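Notes for Week 5: Daylight, Windows and Why Your Room Feels the Way It Does
Intro to Building Interiors
Posted 6 February 2020

Okay, these are the cleaned-up notes from this week. A few of you asked me to write things out in full because I talk too fast once I get going on glass, and that's fair. The quiz material is all in here. The stuff in brackets is mostly me wandering off, so skip it if you're short on time (but I think it's the good part).

Where we left off

Last time we finished up walls and floor coverings, and I promised we'd get to the holes in the walls. A window does several jobs at once. It lets in light, it lets in (or keeps out) heat, it may let in air, and it gives you something to look at. Those jobs pull against each other all the time. A big west window gives you a gorgeous evening and a room you can't sit in at five o'clock in the summer. I lived in an apartment like that for two years and ate dinner in the hallway.

For this week we're mostly sticking with light. Heat gets its own week, and it deserves it.

Some words you need

Daylight is the whole package: sunlight coming straight from the sun, plus skylight, plus whatever bounces off the ground and the building across the street. People say "sunlight" when they mean daylight and I'm going to be annoying about this on the quiz. A north-facing room in our part of the world gets almost no direct sun for much of the year and can still have excellent daylight. Ask any painter.

Glare is what you get when one part of what you're looking at is a lot brighter than the rest. It's about contrast. A small bright window at the end of a dark corridor can be miserable, while a room with windows on two sides can be much brighter overall and feel perfectly comfortable.

The head is the top of the window, the sill is the bottom, and the jambs are the sides. The depth of the wall around the opening is called the reveal. Old masonry buildings have deep reveals, and a deep reveal that's painted a light color is a wonderful thing. It catches the light and gives you a step in between the bright glass and the darker wall. Splay it (angle it outward toward the room) and it's even better.

Then the parts that divide the glass, which everybody mixes up. A mullion is a heavier member that separates one window unit from the next. A muntin is a thinner bar that divides the panes inside a single sash. In casual talk people call all of it mullions, and plenty of drawings do too. I won't take points off if you say mullion for a muntin in conversation, but please get it right in your written project. A transom, in the older sense, is a horizontal member across the opening, and in everyday American speech it's usually the little window over a door. Yes, same word, two meanings. Sorry.

How far does light get into a room?

This was the part where I had everybody stand up and move away from the window until they thought it was too dim to read. You all ended up in more or less a line, which made me very happy.

The old rule of thumb is that useful daylight reaches into a room to a depth of one and a half to two times the height of the window head above the floor. Notice what's in that rule and what isn't. It's the height of the top of the window that counts. So if you have a fixed amount of glass to spend, putting some of it up high gets you more light at the back of the room. Glass down by your shins does very little for a desk. It's nice for the cat.

Let's do one together. Say the window head is 7 feet off the floor. Multiply by 1.5 and you get 10.5 feet, multiply by 2 and you get 14 feet. So in a room that's 20 feet deep with windows on one side only, the last 6 feet or more will need lamps pretty much all day. Now raise the head to 9 feet and run it again. You get 13.5 to 18 feet. Same room, same wall, and you've nearly reached the back. (It's a rule of thumb! Trees, neighboring buildings, dark carpet and a giant bookcase will all mess with it.)

The other thing that matters is the color of the surfaces, and the ceiling matters most. Light coming in high hits the ceiling and gets tossed back into the room. If you've got a dark ceiling, that light is gone. I know dark ceilings look fantastic in magazines. Go ahead and do it in a dining room you only use at night.

Dividing up the glass

For most of history people divided windows into small panes because small panes were what they could make and afford. Crown glass was blown and spun into a disk, and you cut your panes out of the disk, and that put a limit on how big they could be. Large sheets existed, but they cost a fortune. By the time big sheets got cheap, folks had gotten used to the look of the grid, and we've been arguing about it ever since.

So what does a grid do for the room? A few things. It takes away some light, obviously, because every bar is a strip where there's no glass. Thick bars take more. It breaks up the view into pieces, and some people find that cozy and some people find it maddening. And it gives the eye a sense of scale, so you can judge how big the opening is even from across a street.

Bar color is a bigger deal than you'd think. From inside, on a bright day, a pale bar picks up some light on its sides and makes a softer step between glass and wall. A dark bar against bright glass gives you a hard, crisp line. The crisp look has been very fashionable, and it does have one real advantage, which is that dark bars tend to drop away when you're looking past them at a view. Pale bars catch your eye more. Try this at home with whatever windows you've got, and hold up a strip of black paper and a strip of white paper against the glass. It takes a minute and you'll never need me to explain it again.

The Ponstead library, our running case

We're going to keep using the Ponstead branch library through to the end of the course, so get comfortable with it. The reading room has a floor area of 2,406 square feet, and the long wall faces south. The original building had 13 tall, narrow windows along that wall. In the renovation, five of those were closed up to make room for shelving, and the staff started complaining about the gloom almost right away.

What would you do? We had a good argument on this and I want to record the main positions here. One group wanted to open the five windows back up and move the shelves to the north side. Another wanted to leave the wall alone and add a strip of high windows above the shelves. A smaller group (I'm secretly with you) wanted to start by painting the ceiling, which is currently a sort of mushroom color, and see how far that gets us before anyone touches the masonry. None of these is wrong. Put a cost next to each one and the conversation changes pretty fast, which we'll do in the section on budgets.

For comparison, the Imden community hall has a similar sized main room with windows on both long sides. Roughly 90 people can sit in there on a cloudy afternoon with the lights off. I've done it. The glass area is only a little larger than at Ponstead, so most of the difference comes from having light from two directions. If you take one thing into your own project, let it be that one.

Clear, tinted, frosted

Quick section, since we ran out of time. Clear glass gives you the view and the most light. Tinted glass cuts the light and shifts the color a bit, and a gray tint is about the most neutral you can get. Frosted or otherwise diffusing glass scatters the light, so you give up the view, but you get privacy and a much more even spread with no sharp patches of sun on the floor. Bathrooms, stairwells, street-level offices, workshops where a hard shadow would be a nuisance - these are the usual places for it.

One warning on diffusing glass. With direct sun on it, the whole pane lights up and can become a glare source all on its own. I once sat through a meeting facing a frosted wall and came out with a headache that lasted until bedtime.

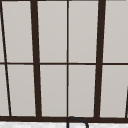 Fig. 5.3. A divided window with dark bars and pale gray panes, two rows of five.

When you sketch a grid like this for your project, mark the thick members and the thin ones separately on the elevation. A thick one is usually telling you something about how the window is put together, and your reader will want to know where. You can use a double line for the heavy ones and a single line for the light ones, and write a note at the side saying so.

For next time

Read chapter 4 in the course pack, pages 33 to the end of the chapter. The section on skylights is optional, though I'd love it if someone read it so I have somebody to talk to.

Pick one room you use every day. Measure the floor to the window head, work out both ends of the daylight range with the rule of thumb, and then go see if it's true. Do it once in the morning and once in the late afternoon. Write half a page. Sketches welcome, and they can be ugly.

Also bring a small sample of something pale and something dark (paint chips, fabric, a book cover, I don't mind). We'll be holding them up at different distances from the glass, and it goes much better when people bring their own.

If your project is on the Castia building, come and talk to me before you start on the window schedule. The drawings in the folder are older than the ones on the shared drive and two of the openings have moved. Use the shared drive set.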